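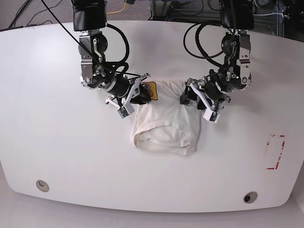
Call for participants: self-employed traders' programme, Gradach

Osura Enterprise Office is looking for people who work for themselves, or who plan to start before the end of April, to join its next programme in Gradach. There is no charge. You do not need a business plan to apply, and you do not need to have registered as self-employed yet.

The last intake drew 169 applications from the town and the villages along the Tawfik road. Most came from people already trading on a small scale alongside a part-time job. We expect a similar mix this time and have places for hairdressers, repairers, market sellers, garment printers, childminders, drivers and food producers. Other trades are welcome if the work is legal and carried out mainly in the Gradach district.

What the programme involves

Participants attend one evening session a week at the Sastitz building, second floor, and meet an adviser alone once a month. Sessions cover registration, keeping books, tax returns, pricing, insurance and taking on a first employee.
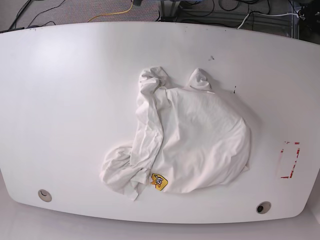 The evening sessions last two hours. Adviser meetings can be held by telephone if you cannot get into town, but we ask that the first one is in person so that your papers can be checked and copied. If you miss more than 3 evening sessions without telling us, your place may be given to someone on the waiting list.

Each participant who completes the programme may apply for a start-up grant of up to 3000 euros. The grant can be spent on tools, stock, licence fees or rent paid in advance. It cannot be used to pay off existing debts or to buy a private car. Receipts must be handed in.

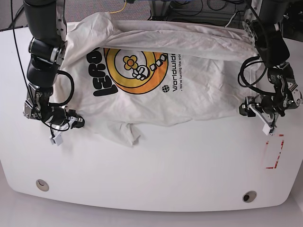
Pricing is the part of the programme that past participants asked us to make longer, and it now takes up four evenings. You will work out your costs for one product or one service and bring the figures with you. Take a white cotton T-shirt with a large colourful print, such as the one spread out on the table here. A seller needs to know the price of the plain shirt, the cost of the print, the time spent, the share of rent and power, and how many will come back faulty. Those who sell services do the same sum with hours and travel.

Who can apply

You must be 18 or over and live in the Gradach district. Partnerships of two or three people may send one joint application and will share one grant. People who received a grant from us in an earlier intake cannot apply again.

How to apply

Collect a form from room 235 in the Sastitz building or ask for one to be posted to you. Send it back with a copy of your identity document and one page on the work you do or want to do. Handwritten pages are accepted.
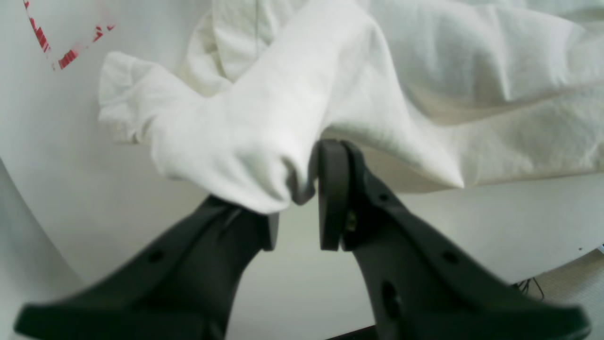 White cloth gripped between two black robotic fingers.

Questions should be addressed to Abdelghani Ragab, programme officer, at the same room. Applicants will be told the outcome by post, and those not offered a place will be put on the waiting list unless they ask us not to.

Posted December 26, 2025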